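Sodach Laundry and Table Room: data card

Version dated 2025-06-01

Summary

Sodach is a set of short recordings of household clothing being picked up, held over a basket, put in, taken out and laid on a table. All of it was recorded in one room at the Ullbridge site. The set has 900 clips in 16 folders. This card covers the clothing, the basket and the furniture. File formats and loading code are covered in the separate notes in the docs folder.

Clothing

The garments are everyday items bought used and washed before recording. There are jerseys, T-shirts, towels and a few pairs of shorts. Nothing was ironed. Sports jerseys get the most clips because the fabric slides and bunches easily, and a jersey picked up near the middle falls into long folds that hide the neck and sleeves.

The garment label in each clip gives type and main color only, for example "jersey, red". Size, brand and print are not labeled. If a garment is too bunched up to tell the front from the back, the side field is set to "unknown".

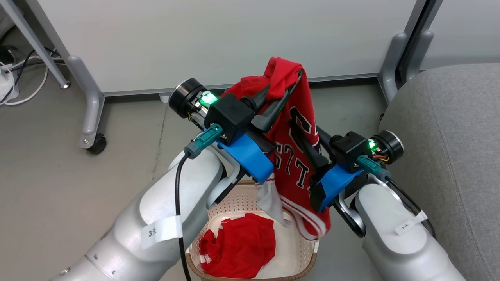

Basket

One cream-colored basket is used in all folders. It stands on the floor. Its position was not fixed with tape, so expect it to shift between folders. The basket label has three values:

empty
part full
full

"Full" means that cloth reaches the rim. A garment hanging over the rim counts as inside if more than half of it is below the rim. Labelers did not always agree on this, and 7 clips are marked "disputed" for that reason. We left them in.

Table and floor

The tabletop is large, flat and pale gray, with a thin metallic gray strip along the edge. Next to it is another pale panel with a slight green tone. Treat the two as separate surfaces. Early labels merged them, and folders 1 to 9 were relabeled in December.

A white power cable hangs in loose loops at the side of the table. It has its own label, "cable", and should not be counted as clothing. A small white box under the table edge is labeled "fixture". The table legs are light gray metal and are labeled as part of the table.

The floor is a smooth light gray. It can look more beige in some clips, and colors have not been corrected.

Chairs are labeled only by color and material. The one that shows up most is cream plastic with small diamond-shaped holes in the backrest and a tan rim along the top. It is often only partly in view, and partial chairs are labeled the same way as whole ones.
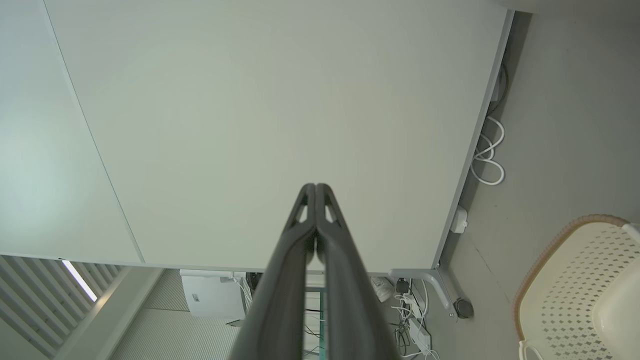 Known problems

Light garments on the tabletop have weak outlines, and the masks for them are rough.
The cable is missing from the labels in folder 12.
Towels are underrepresented compared with jerseys.
"Red" covers everything from bright red to dark maroon.

Related sets

Badawi uses the same garment labels with a different table. Prurnia has kitchen items only and shares no clips with this set.

Changes

Send label corrections as a plain text list with the folder number, clip number and the new value. Corrections are merged by folder, and the clip numbers stay the same.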